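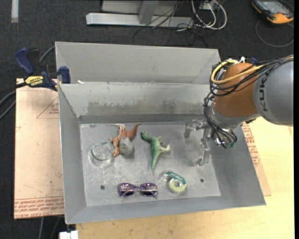
Home | Releases | Artists | Help | My tickets

Ticket 2993: Grasano EP playing in the wrong order
Status: open

Hiya, me again! I bought the new Grasano EP from your shop on Friday and the downloads are all over the place. Track four comes up first, then the opener, and the last song has the Senetti single's title stuck on it (lovely tune, wrong band).

Tried so far: deleted the lot and downloaded it again, same thing. Switched from the big files to the MP3s, same order, only smaller. Streaming it on your site is fine, so I reckon it's the tags in the zip.

Update, 9.40pm: opened the tags myself and track one is numbered 27, bless it. I've fixed my copy by hand and it plays properly now, gap between two and three and all. The title on the last song is still wrong at your end though, so could someone swap the zip before more people grab it? No refund needed, I love the thing!

Recent tickets
- Xaba live album: side B missing
- Hastov preorder code not working
- Senetti single: no sleeve art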